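Mesh Tidy: A Node Spacing Tool for the Drunden Channel Model
Term project report, Computational Methods 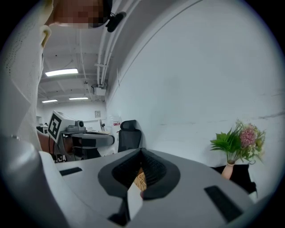 Figure 1. Light-grey housing with its black funnel-shaped opening, and a person leaning in from the left.

1. Background

The Drunden channel mesh came to us from an earlier class with 1026 nodes, 30 of which sat on top of other nodes. The solver, Oltis, does not complain about this. It runs to the end and hands back a water level several miles above the town of Habte, with four decimal places.

Our assignment was to write a small preprocessor that finds bad spacing along a boundary line and redistributes the nodes. We called it Ruvutton, a name that was available.

2. Method

The user picks a start node and an end node. Ruvutton measures the distance along the line between them and places new nodes either evenly or with a growth factor, so the elements get larger away from the bank. Original corner nodes are locked. In the first version they were not locked, and the channel slowly turned into an oval.

Duplicates are merged when they lie closer together than a tolerance. Choosing the tolerance took most of October. Too small and nothing merges. Too large and the bridge piers join hands.

3. Results

After merging duplicates and refining both banks, the mesh had 1748 nodes. Of these, 515 lie on the boundary. Oltis converged on the first run with even spacing. With the growth factor it converged only after we lowered it twice – the manual suggests a starting value, and we now suggest ignoring it.

Water levels at the outlet matched the hand calculation to within the width of our pencil line.

4. Problems

Undo works once. A second undo restores the mesh as it was before the file was opened, meaning no mesh. We have documented this in the help text under "Undo."

Lines that cross themselves are not handled. The program reports "line is fine" and stops.

5. Further work

A proper undo comes first. After that, the tolerance should be scaled to local element size, and the "line is fine" message should be limited to lines that are.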